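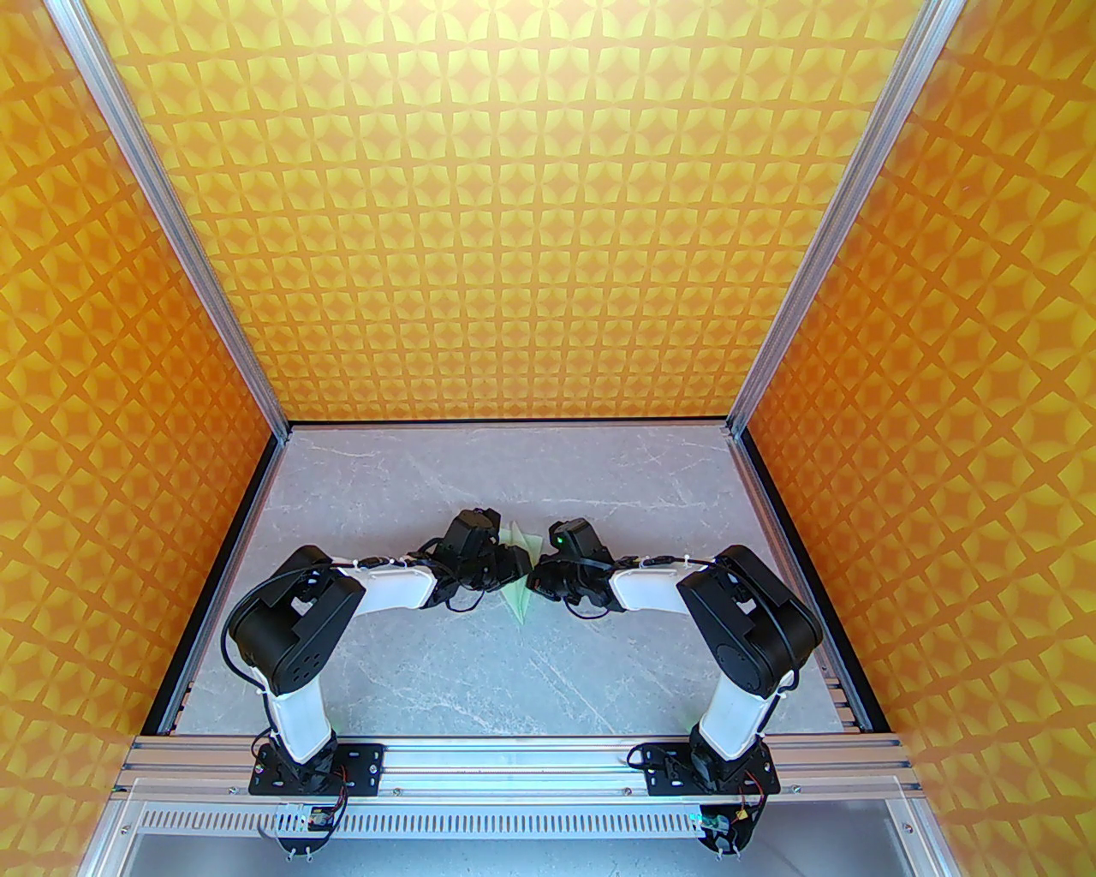 Temps de lecture : 5 minutes

Polycopié de séance : préparation et compte rendu de la visite chez Kulcombe, 25 juin
Module Automatisation, partie 4 : manipulation à deux bras

Ce document remplace les feuilles distribuées en mars. Il reprend la présentation donnée pendant la journée portes ouvertes de Kulcombe, les notes prises devant le poste de démonstration et les points à retenir pour le compte rendu. Les étudiants absents peuvent s'en servir pour rattraper la séance, à condition de rendre aussi les exercices de la fin.

1. Déroulement

La visite se fait en deux temps. Le groupe passe d'abord 15 minutes en salle, où l'équipe du projet Luko expose son travail. Il rejoint ensuite l'atelier et se place face au poste. La démonstration est répétée plusieurs fois, et les questions se posent entre deux essais. On ne s'appuie pas sur le bord de la table et on ne passe pas la main dans l'enceinte, même quand les bras sont à l'arrêt.

2. Le poste

Le poste comprend deux bras montés en vis-à-vis, chacun sur une platine noire fixée au même rail d'aluminium, à l'avant de la table. Les segments sont blancs, les blocs moteurs noirs. Les pinces travaillent au milieu du plateau. L'enceinte est ouverte à l'avant.

Le montage sur un rail commun facilite le réglage de l'écartement. Si les platines sont trop proches, les avant-bras se gênent dès que les deux pinces se rejoignent. Si elles sont trop éloignées, les bras arrivent presque tendus au centre, et un bras presque tendu est proche d'une singularité : de petits déplacements de la pince demandent alors de grandes vitesses articulaires. L'équipe conserve le même écartement pendant toute une série d'essais.

Le câblage court le long des avant-bras et il est tenu par de petits colliers blancs. Près des pinces, les câbles pendent jusqu'à la table. Point à discuter en TD : quel effet un câble libre peut-il avoir sur une prise légère, et comment le mettre en évidence par un essai simple ?

Les parois portent un motif orange et jaune d'étoiles à quatre branches et de losanges. Le plateau est gris, d'aspect marbré. Un fond chargé rend la segmentation de l'image plus difficile qu'un fond uni. Revoir à ce sujet le chapitre sur le seuillage, en particulier le passage sur les textures répétitives.

3. La tâche

L'objet manipulé est une feuille mince, translucide, vert pâle, pliée ou froissée, posée en partie debout entre les deux pinces. Il s'agit de la saisir à deux bras.

Trois difficultés ont été traitées en salle.

La feuille est déformable. Sa position ne se résume pas à trois coordonnées et trois angles, comme pour un cube ou une pièce usinée. Chaque contact modifie sa forme, et la seconde pince trouve une situation différente de celle qui avait été prévue au départ.

Elle est translucide. La lumière la traverse en partie, ses contours sont peu contrastés et les capteurs de profondeur donnent souvent des valeurs manquantes ou fausses sur ce type de matière.

Elle est légère. L'effort de contact peut être trop faible pour être distingué du frottement interne des servomoteurs. Une estimation de l'effort à partir du courant moteur est donc peu fiable dans ce cas.

4. Coordination des bras

Deux schémas ont été comparés. Dans le schéma maître-suiveur, un bras exécute sa trajectoire et l'autre conserve une position relative à la première pince. La programmation est simple, mais toute erreur du maître se reporte sur le suiveur. Dans le schéma symétrique, la consigne porte sur l'objet et les deux trajectoires en sont déduites. Il faut alors un modèle de l'objet, même grossier, et une horloge commune.

Pour la feuille, l'équipe Luko préfère une approche en deux phases : approche indépendante de chaque pince, puis mouvement coordonné après la fermeture. Le passage d'une phase à l'autre est le moment délicat. Si une pince se ferme avant l'autre, la feuille peut pivoter ou glisser.

5. Données présentées

La base d'essais compte 1 617 enregistrements, dont 58 ont été mis de côté pour l'évaluation. Ces derniers ne servent jamais au réglage des paramètres. Le poste jumeau du site de Turska utilise le même protocole et la même numérotation des essais.

Un essai est déclaré valide quand la feuille est tenue par les deux pinces et ne touche plus le plateau. Un essai interrompu par l'opérateur reste dans la base avec la mention « arrêt ». Ne pas le supprimer des calculs sans le signaler.

6. Travail demandé

a) Faire un schéma coté du poste vu de dessus, avec l'espace atteignable de chaque bras et la zone commune. Les cotes figurent sur la fiche Makowska.
b) Écrire la suite d'états de la tâche, de la position de repos au relâchement, avec les conditions de passage.
c) Proposer un critère de détection d'une prise manquée par une seule des deux pinces.
d) Comparer en une demi-page les deux schémas de coordination pour une feuille, puis pour une boîte rigide.

Le compte rendu se rend par binôme, 5 pages au maximum, schémas compris. Les fichiers de la fiche Makowska sont dans le dossier du module, sous « Visites ».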